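October, and the sweaters are out of the bin again. I keep them in a plastic bin on the closet shelf from about May on, and every year I tell myself I'll sort them before they go in. I never do, so I sort them when they come out.

I do it on the bed. The floor gets dog hair on everything and the kitchen table is too small for anything with arms. The bed has the pink sheet on it this week, the one with the cartoon bears that my daughter picked out and then decided was too babyish for her own room. It's a good soft sheet and I wasn't going to throw it away over that.

The one I spent the most time on was the pale green knit with the little colored flecks in it. I bought it at the church sale in Giltville two winters ago and paid $19, a lot for a church sale, but Olesia Horobets was with me and she turned it inside out and looked at the seams and said to buy it. Olesia knits, so I listened. I've worn it more than anything else I own.

The trouble with it is that it grows. If you hang it, the shoulders go first and then the sleeves get long, and by January I was rolling the cuffs up twice to wash dishes. So no more hangers. I lay it out flat, pull the body straight, and work down each sleeve to the cuff so the ribbing isn't twisted when it gets folded. If the cuff goes in twisted it comes out twisted, and it stays that way for days.

I wash it by hand in cool water with Prallonska, the wool soap in the flat bottle. The bottle is 300 ml and lasts me most of a winter. I tried the Drindska one last year when the store was out. It got things clean enough but the smell hung around, and my husband asked what I'd spilled. After the wash I roll the sweater in a towel and press on it with my knees, then dry it flat on the rack in the tub.

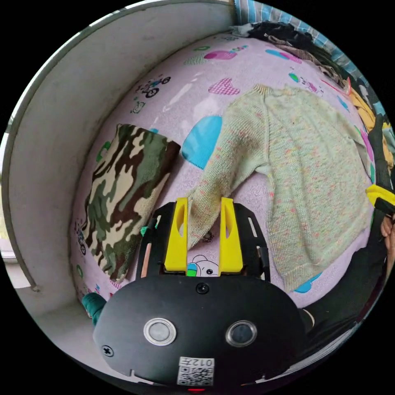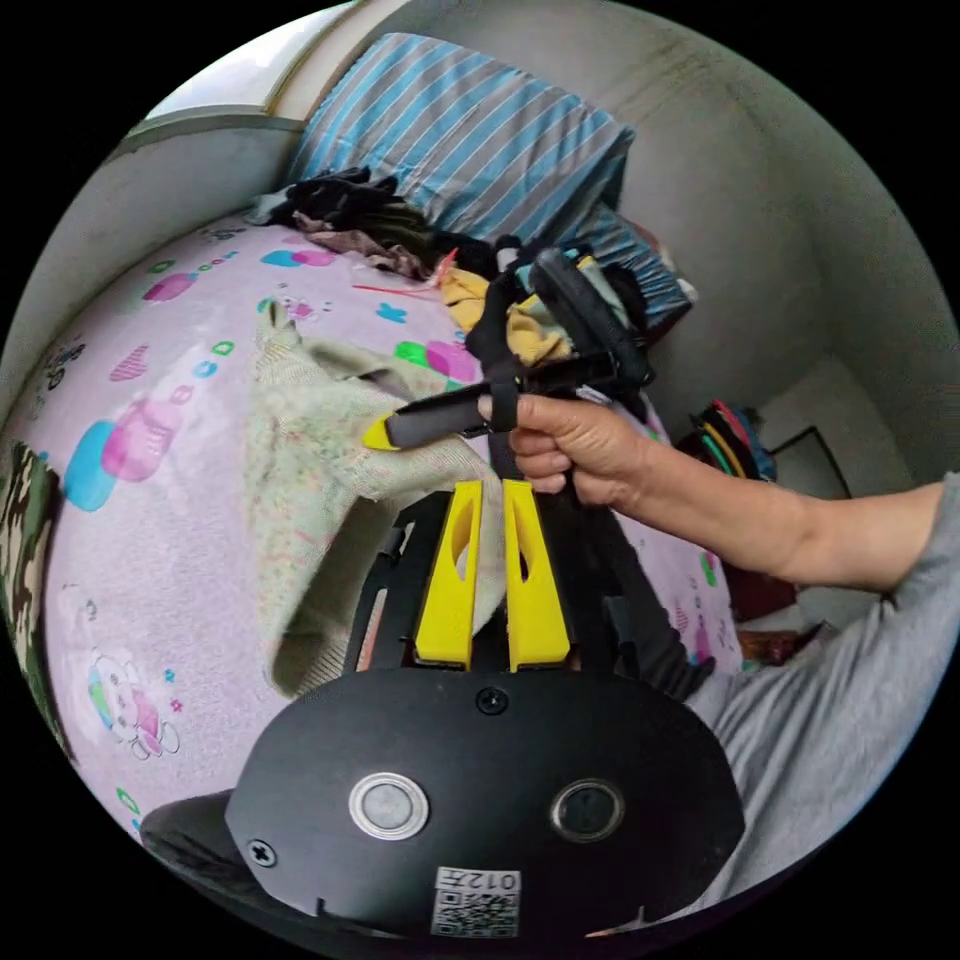
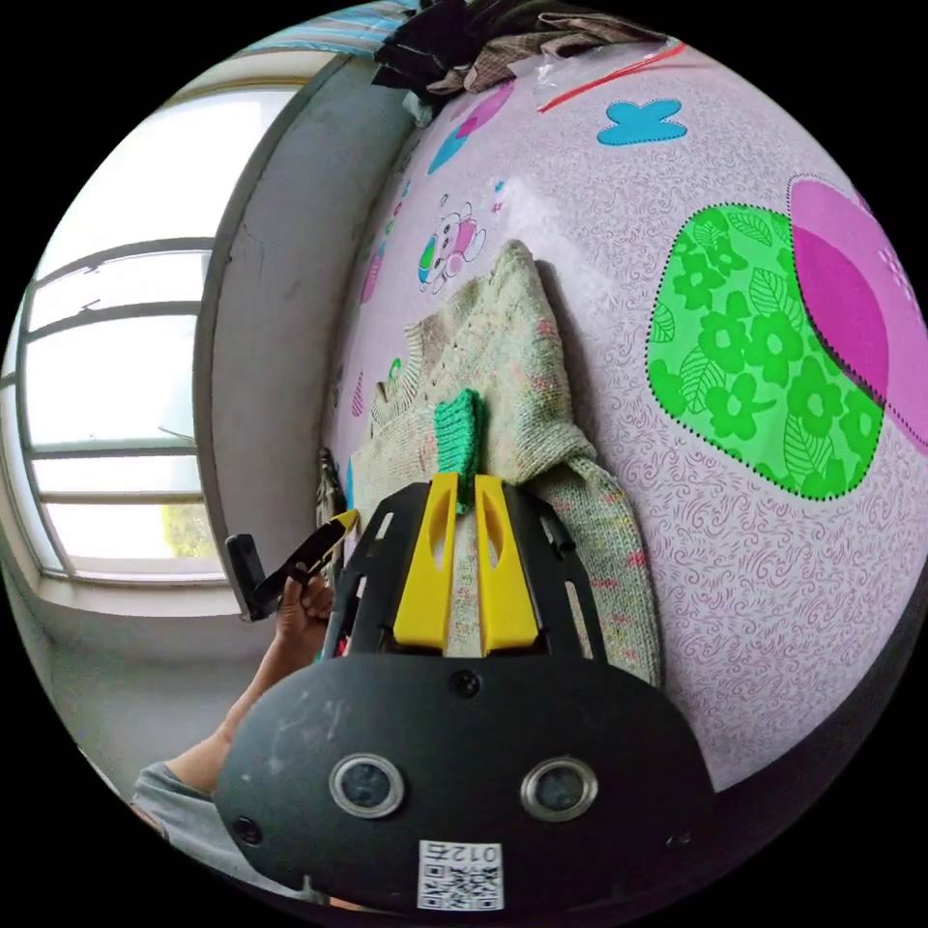 The folding is the part I changed this year. I used to fold the arms straight across the back and then fold the whole thing in half, and I'd get a hard line across the chest that showed under a coat. Jolien Koster wrote to me after my post on linen closets and told me to bring each sleeve in at the shoulder, then lay it down along the side so it runs the same way as the body. Then you fold up from the hem in thirds. It makes a longer, flatter bundle and the fold lands lower down. I did all of them that way, and so far I like it. Thanks, Jolien.

I had 11 sweaters going into the bin last spring and I'm keeping eight. Two went in the bag for the church sale (it seems fair to send something back) and one had moth holes under the arm. I put that one in the freezer overnight in a bag before I decided, and in the morning I looked at it again and it was still a sweater with holes in it. I may cut it up for mittens if Olesia will show me how.

For the shelf I finally bought a divider set. It's by Sriwong, and it clips on with no screws. The shelf is 40 inches wide and the dividers split it into three sections, sweaters on the left, jeans in the middle, and the right side for whatever my son brings home from practice. The clips are stiff and I broke a fingernail on the second one. They do hold – I leaned on one pretty hard to check.

Cedar blocks went in the corners. I sanded the old ones a little to bring the smell back and didn't buy new.

Start to finish it took me from after lunch until a little past three, with a break for the mail and a long phone call from my sister about her water heater. Scarves and hats are still in the hall basket and I haven't looked at them. There are single gloves in there from when the kids were in grade school. I'll do those next week if it rains.

If anybody has a way to get pilling off a speckled yarn without pulling the flecks out, leave me a comment. I've been going at it with small scissors and it's slow.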